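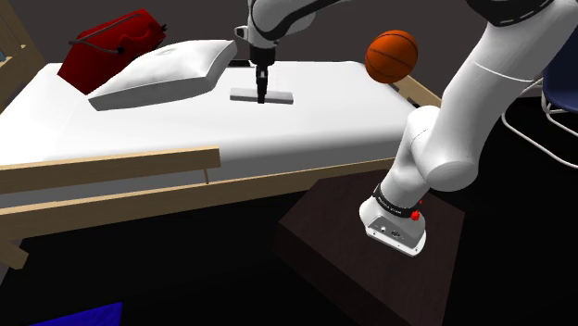

Re: [trusham-neighbors] Wait times and the collection for the Hirose family

Dear all,

Thank you, Misaki, for getting this started, and forgive me for taking so long to answer – I had it half written twice and then the phone rang. I'm so very sorry about old Mr. Hirose. He fixed my gate one June and wouldn't take a penny for it, and I still think of him every time it shuts properly.

On 03/09/2024 Misaki Kaneko wrote:
> He lay on the path for 2 hours before the ambulance
> came from Posunska. The family would like to ask
> the coroner about it. Could we help with the costs,
> and maybe write a letter too?

Yes to both, with all my heart. I can put in 150 myself, and my sister over in Tiltano wants to add a little. If we could get up to 1,000 together, that would take a real weight off them. I'll keep the envelope at my house, so please just knock (the side door, the bell is broken again).

As for the letter, I think it should be short and kind. The crew were lovely to him, his daughter told me so, and I'd hate for them to feel blamed. What we want to know is why there was only one ambulance for five villages that night.

I'll bring a draft along to the service. Soup at ours afterward, everyone welcome!

Warmly,
Riku Kaneko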